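Checkered tablecloth

A checkered tablecloth is a cloth covering for a table, woven or printed in a regular pattern of squares, usually in white and one other color. Red and white is the version most people think of first, but blue, green, yellow, black and pink have all had their admirers, and there is hardly a kitchen drawer anywhere that hasn't held one at some time or other. The pattern turns up at picnics, in small restaurants, at church suppers and birthday parties, and on a great many back porches in the summer months.

Names

People use the words "checked," "checkered" and "gingham" as if they all meant the same thing, and in everyday talk that does no harm. Weavers are a little fussier. Gingham, strictly speaking, is a plain-woven cotton in which bands of dyed thread cross bands of white thread. Where color crosses color the square is full strength, where white crosses white it stays white, and where the two meet there is a middle shade, so a true gingham has three tones even though only one dye has been used. A checkerboard pattern, on the other hand, has two tones only and is more often printed. Buffalo check is a larger and bolder relative, usually in red and black, and is seen more on shirts and blankets than on tables.

How the pattern is made

In a woven cloth the threads are dyed before they ever reach the loom, and the checks look the same on both sides. This is the quickest way to tell a woven cloth from a printed one: turn over a corner and have a look. On a printed cotton the underside is generally paler, and on wipe-clean cloths there may be nothing on the back but a plain or fuzzy lining.

The size of the squares makes more difference than you might expect. Small checks blur into a soft single color when seen from across the room (a small red check looks pink, and a small pink one looks nearly white), while large checks keep their edges and can make a modest table look rather busy once the plates are on it. Weaving teacher Margit Midtbø, whose booklet on household cloths was passed from hand to hand among students at the Flilum craft school, advised beginners to lay out a strip of checks beside a dinner plate before warping the loom, and to go down a size if they were in any doubt at all.

Fibers and coatings

Cotton remains the old standby. It washes well, softens with age and takes a hot iron happily. Linen checks are heavier and more expensive, and they wrinkle if you so much as look at them, though plenty of people are fond of the wrinkles. Polyester blends came into kitchens because they dry quickly and need little ironing. Oilcloth, once made by coating fabric with linseed oil, has mostly given way to vinyl-coated cloth, which is sold by the yard and can be cut with ordinary scissors and left unhemmed.

On the table

A cloth for everyday meals usually hangs down six to eight inches on each side. For a formal dinner it may hang lower, but checks are not often asked to do formal duty. Their great gift is for the informal table, the kind where the food comes out in its wrappers or in the pan it was cooked in, and the pattern is lively enough to hide a crumb or two until someone gets around to shaking it out.

Outdoors, the cloth has wind to contend with. Clips, weighted tassels and stones from the yard all have their supporters. Gunnel Hellström, who kept a guesthouse outside Storton for many years, sewed a small pocket into each corner of her outdoor cloths and slipped a teaspoon into every one, and her guests are said to have gone home and done the same.

Matching dishes to checks is simpler than it sounds. Plain white plates go with everything. Dishes with a floral border can be lovely against a small check and dizzying against a large one, and striped napkins are best kept for another day.

Washing and care

New red and navy cloths should go through the first wash or two on their own in cold water, as the dye may run into the white squares. Grease spots respond to a little dish soap rubbed in with the fingers and left to sit before laundering. Fruit stains want cold water, and quickly. Candle wax is best left to harden, lifted off with a dull knife, and then pressed between sheets of brown paper with a warm iron. Vinyl-coated cloths should never be ironed and do better rolled on a tube than folded, where the creases can crack over time.

When ironing a woven check, it helps to pull the cloth square as you go, using the pattern itself as a guide. A cloth that has been tugged out of line will show it in every row.

Collecting

Older checked cloths are not hard to find, and prices are mostly gentle. Hand-hemmed corners, a woven selvage along two sides and a laundry mark in thread are all things collectors like to see. Faded squares and neat darns put off some buyers and delight others.

See also: Gingham; Oilcloth; Picnic; Table linen; Tartan 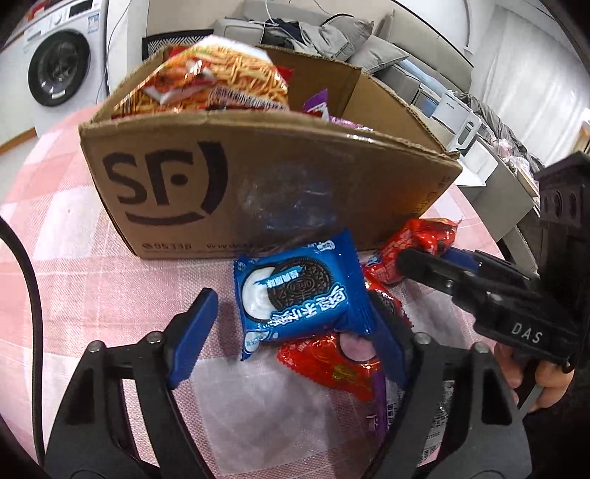
Sølve Rustad: Lovely article, but I'd add a word about round tables. Checks hang at a slant on the curved parts and the hem never looks even, however carefully you cut it. My mother laid a square cloth cornerwise over a plain round one and I still do it her way. The teaspoon pockets I'm going to try this summer!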